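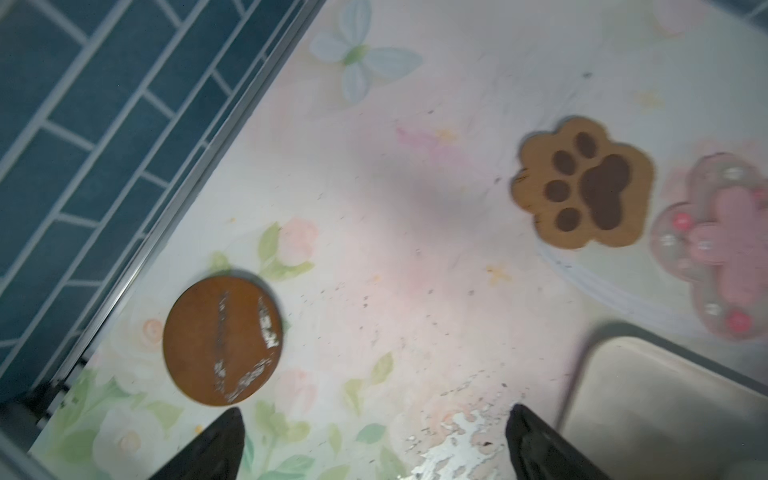

Greifregeln (Tischrobotik)

Als Greifregeln bezeichnet man die Absprachen, nach denen ein Roboterarm kleine Alltagsdinge auf einer Tischfläche aufnimmt, verschiebt und wieder ablegt. Ich schreibe diesen Eintrag für unser Werkstattlexikon jetzt zum dritten Mal um, also bitte nicht wundern, wenn er an manchen Stellen etwas nach Küchentisch klingt (da ist er nämlich entstanden).

Begriff und Abgrenzung

Gemeint sind Hausregeln, keine Normen. Wer einen Arm neben Menschen laufen lässt, kommt an der ISO 10218 und an einer ordentlichen Risikobeurteilung nicht vorbei, und die ersetzt euch dieser Artikel ganz bestimmt nicht! Greifregeln fangen dort an, wo die Sicherheitsfragen geklärt sind: Wie nah darf der Greifer an den Rand? Was macht er mit einem Untersetzer, der flach aufliegt? Wann bricht man einen Versuch ab?

Herkunft

Bei uns geht das Ganze auf ein Heft zurück, das Ifeoma Edet in der Werkstatt Arthorpe angefangen hat. Drin standen zuerst nur Flüche und Uhrzeiten, später richtige Sätze. Obinna Danladi hat daraus die Zorlow-Liste gemacht, und die benutzen wir bis heute, mit Kaffeeflecken und allem. Im Januar kam die Fassung dazu, die auch weiche Gegenstände regelt.

Untergrund

Mein Lieblingsthema, über das ich stundenlang reden könnte. Ein bedruckter Tisch mit Rosen und Schmetterling ist für die Bilderkennung eine ganz andere Nummer als eine graue Platte, und genau deshalb gehört er ins Programm. Abgeriebene Stellen, an denen es silbrig glänzt, werden im Protokoll vermerkt und bleiben, wie sie sind. Bei Krümeln streiten wir noch: Ifeoma wischt vor jeder Reihe, ich lasse sie liegen — in einer echten Küche liegen sie schließlich auch.

Flache Gegenstände

Untersetzer sind gemein. Zwischen Tisch und Unterkante passt kaum eine Fingerspitze, und wer zu tief ansetzt, kratzt über die Platte. Die Liste verlangt 3 Millimeter Abstand beim Anfahren, danach wird langsam abgesenkt. Runde Scheiben greift man über die Mitte. Bei Pfotenformen mit welligem Rand sucht man sich zwei gegenüberliegende Stellen, die einigermaßen parallel stehen, sonst dreht sich das Teil beim Schließen weg. Weiche Stücke bekommen weniger Kraft und mehr Zeit.

Ränder, Schienen und Tabletts

Neben einer Metallschiene wird grundsätzlich von oben angefahren, nie seitlich. Ein Tablett mit hochgezogenem Rand gilt als Hindernis und als Ablage zugleich, was im Ablaufplan gern vergessen wird (von mir auch, zweimal).

Protokoll

Eine Reihe umfasst bei uns 200 Versuche, für einen neuen Greifer sind es 500. Fehlgriffe werden mitgezählt und nicht gelöscht, auch die peinlichen. Unsere längste Reihe hatte 628 Einträge und hat mich einen ganzen Satz Fingerpolster gekostet.

Kritik

Die Gruppe Ranasinghe findet die Liste zu streng und arbeitet lieber mit freien Anfahrwegen. Kann man machen! Für Einsteiger halte ich feste Abstände trotzdem für angenehmer, weil man Fehler leichter wiederfindet.

Siehe auch: Anfahrhöhe, Fingerpolster, Handgelenkkamera, Zorlow-Liste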